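Home Issues Articles Maps About the journal Search

Filed under: Rivers and Valleys / Field Studies

4. Where the Flerkach Gets Its Summer Water

The Flerkach is a small river, and most regional accounts give it a line or less. We think it deserves far more! In its upper course it behaves like any hill stream, quick and noisy over cobbles. Below the Cumano confluence it spreads out on a flat valley floor, loses part of its flow into the gravel, and then gets it back again from springs. This section deals with that middle stretch, from the Cumano down to the bridge at Ikon, and with the question that kept us walking it: how much of the river at Ikon in a dry month is the same water that passed the Cumano?

4.1 The valley floor

The floor is widest just upstream of Ikon and narrowest at the Shen gap, where a ridge of hard sandstone pinches it from the north. Old channels are easy to find once the hay is cut. They show up as shallow, curving dips with darker grass along the bottom, and several of them still carry water in April. Farmers plow straight across the higher ones and leave the lower ones alone, so the pattern of fields is itself a fair guide to where the river used to run.

The gravel under the floor is clean and coarse near the Cumano and gets finer downstream. In the cut banks we could often see a layer of gray silt lying on the gravel, thin at the upper end and as much as 2 m thick near Ikon. This silt matters a great deal. Where it is missing, river water sinks easily. Where it is thick, groundwater is held down beneath it and comes up only through gaps, and those gaps are the springs. It was a real pleasure to see this so clearly in the banks after reading about it in much larger valleys.

The Shen gap works as a kind of sill. Bedrock is close to the surface there and is bare in the channel itself for a short way. Groundwater moving down the valley has little room left to travel in, and much of it is forced up into the river or into the ditches on either side. Local people have known this for generations, and the old mill at Shen was built on the strongest of the springs and took no water from the river at all.

4.2 Field measurements

We measured flow at 8 stations between the Cumano and Ikon, all on the same day wherever we could manage it. Each station was a straight reach with a firm bed and no side channel. Depth and velocity were read at fixed points across the channel from a tagged line, and the partial flows were added up in the usual way. Two people can do a station comfortably in the time between one bus and the next, which turned out to be a useful way of planning the day.

Water temperature was read at the same points, close to the bed. In summer the springs are much colder than the river, so even a modest inflow leaves a mark, and in a calm reach the cold water can be followed along one bank for a good distance before it mixes. We also read electrical conductance, which is higher in the springs than in the river. The two readings together are wonderfully helpful. A cold patch on its own may be only shade or a deep pool, but a cold patch with high conductance is nearly always groundwater.

Ditches and side channels were measured at their mouths. Many were too shallow for the meter, and for these we timed how long it took to fill a bucket below a small temporary lip of clay. The method is slow and muddy and gives very good numbers.

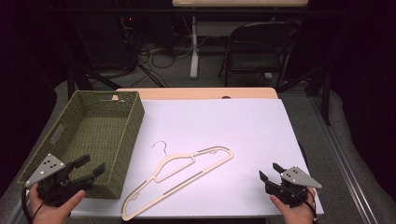

Figure 4. Pale beige clothes hanger with a metal hook, on a white board, with an olive-green woven basket to the left.

Repeat runs at the same station on the same day agreed to within 10 percent, apart from the station below the Shen gap, where weed growth made the readings jumpy from one visit to the next. We kept that station in the results because its temperature record is so good, but we put little weight on its flow values. Readers who would like to work only with the firm stations can drop it without changing the main picture.

4.3 Losses below the Cumano

The Cumano brings in a good share of the flow in spring and very little in late summer. Directly below the confluence the Flerkach runs over its own fan of coarse gravel, and this is where the loss begins. On the driest run some 50 percent of the flow entering the reach had left the channel before the river came to the first road bridge. The bed was still covered from bank to bank, and someone passing along the road would have noticed nothing unusual. Only the meter gave it away.

The loss is smaller when the river is high, at least as a share of the total. We expected this. The gravel can take in only so much water, and once it is full the rest stays in the channel. What we had not expected was how quickly the loss comes back after a flood. By the following Thursday after a moderate rise, the upper stations had gone back to their old relation to each other, and the riffle at the downstream end of the fan was again shallow enough to cross in low shoes.

There is one complication. A ditch leaves the right bank a little below the Cumano and feeds meadows on that side. Its flow was measured on every run and has been added back before working out the losses. Part of the water spread on the meadows must also reach the gravel, so the ditch and the riverbed are to some extent feeding the same store. We have no means of separating them with the data we have.

4.4 Gains at the Shen gap and below

Now for the part we enjoyed most. From the upper edge of the Shen gap the river starts to gain, and it goes on gaining nearly all the way to Ikon. The first gains are hard to see. Small plumes of clean sand move on the bed, and watercress grows thickly along the left bank. A little farther down, the mill spring enters through a stone-lined channel, and its water is so clear that the line where it meets the river can be followed from the footbridge.

Temperature is the best guide through the gap. On warm afternoons the left side of the channel stayed distinctly colder than the right for the whole length of the bedrock reach, and the difference faded only below the weir. In the cold months the pattern turns around, with the spring side the warmer of the two. Ice forms along the right bank first, and ducks gather on the left.

Below the gap the gains come mostly from ditches. These were dug to drain the meadows, and they cut through the silt into the gravel, which means they act as a string of artificial springs. Taken one by one they look like nothing much. Added together they carry more water to the river in a dry month than the Cumano does, and this is perhaps the most interesting single result of the work. It also means that cleaning or filling a ditch near Ikon has a direct effect on the river at its lowest stage, and we would love to see the ditch survey repeated after the next round of cleaning.

4.5 The balance at Ikon

At Ikon the dry-weather flow is slightly greater than the flow below the Cumano confluence, once the meadow ditch has been allowed for. A simple reading would be that the river passes through the valley almost unchanged. The station-by-station results tell a much livelier story, with a large loss in the upper part and a slightly larger gain in the lower part. The conductance readings support this. Water at Ikon resembles the springs more closely than it resembles the river at the Cumano, and the likeness is strongest on the driest runs.

How long the water spends in the gravel is still open. The steady temperature of the mill spring suggests a stay of at least several months for that source, while some of the ditches warm and cool with the season and must be fed by shorter paths. A dye test from the fan to the gap would be a fine next step, provided it could be arranged outside the hay season, when the meadow ditch is shut and there is one less path for the water to take.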